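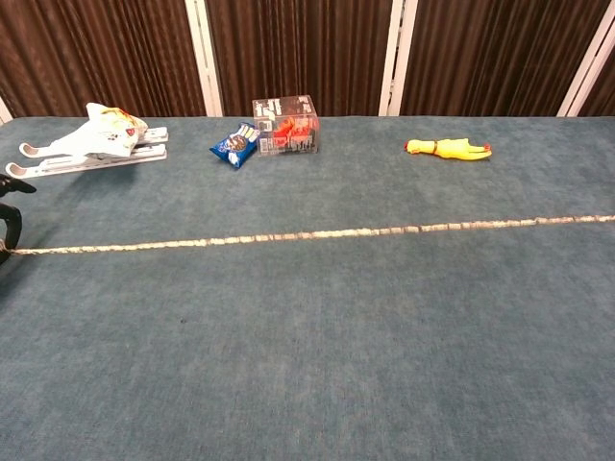
A rubber chicken is a novelty toy in the form of a plucked chicken, usually made of latex or soft vinyl and hollow inside. It is best known as a comedian's prop and is also sold as a squeaking dog toy, a party gift and a juggling object. Most are yellow, with a long neck, thin legs and an open beak.

Form and manufacture

The body is normally cast in one piece. Liquid latex is poured into a plaster mould, left until a skin has formed against the walls, and the surplus poured out. The skin is then dried and peeled from the mould. Vinyl chickens are made by a similar method using heated metal moulds. The comb, wattles and feet are painted afterwards, generally in red or orange, though cheaper versions are left in a single colour apart from the eyes and beak.

Because the walls are thin, the neck bends under its own weight when the toy is held by the feet. Laid on a table or shelf, it will lie on its side, as the body is rounded and the legs are too weak to prop it up. Older latex chickens turn brittle with age and may crack at the neck, especially if kept in sunlight. Vinyl lasts longer but feels stiffer, and can become sticky if stored against other plastics.

Sound

Early props were silent. Two kinds of noise-making chicken are now common. In the first, a small plastic squeaker is set into a hole in the base, and gives a short, high note when the body is squeezed. In the second, often called a screaming or shrieking chicken, a reed is fixed in the body so that air drawn back in after a squeeze produces a long falling wail. The length of the wail depends on how much air the body holds and how quickly it springs back into shape.

The reed can be muffled by dust or by water left in the body after washing. Squeezing the toy several times while holding it upside down usually clears it. A reed that has dropped inside cannot easily be put back without cutting the body open.

Use in comedy

The origin of the prop is uncertain. Slapstick performers are often said to have carried real plucked birds or stuffed imitations before rubber ones were available, but there is little firm evidence for when the change took place. By the twentieth century the rubber chicken was a stock item in joke shops, and it came to stand for broad physical humour in general. It is commonly pulled from a coat or a hat, produced in place of an expected object, or used to strike another performer harmlessly. Magicians use a lighter, more compressible type that can be folded flat and hidden in a sleeve.

Somham collection

The Somham Toy Room holds 36 rubber chickens, most of them given by Callum Yeoman, a former joke shop owner. The collection includes 17 latex chickens and a set of unpainted trial castings from the Ponard works, which made bath toys and theatrical novelties. The largest piece is a shop window display chicken 195 centimetres long, which is hung from the ceiling by a cord around its feet. The room is closed from October until spring, when the latex pieces are wrapped in acid-free tissue and stored in the dark.

Sizes and related products

Toys sold for dogs are commonly 28 centimetres or longer from beak to foot. Smaller ones are made as key rings, and miniature ones as cake decorations. The Kapoor pattern, named after the firm that introduced it, has a shorter neck and a flattened back so that it can be stacked in boxes. Flarora sells a version with a weighted body intended for juggling and throwing games.

Other novelty foods in rubber or vinyl include fish, sausages, fried eggs and joints of ham. These are usually displayed beside rubber chickens in shops but have never been as widely used on stage.

Care and safety

Rubber chickens can be washed by hand in warm water with a little mild soap and should be dried away from radiators. Talcum powder is sometimes dusted over stored latex to stop it sticking to itself. Latex versions are unsuitable for people with a latex allergy. Squeakers are a choking hazard for small children and for dogs, and a toy that has been chewed through should be thrown away.

See also

Joke shop
Squeaky toy
Slapstick
Whoopee cushion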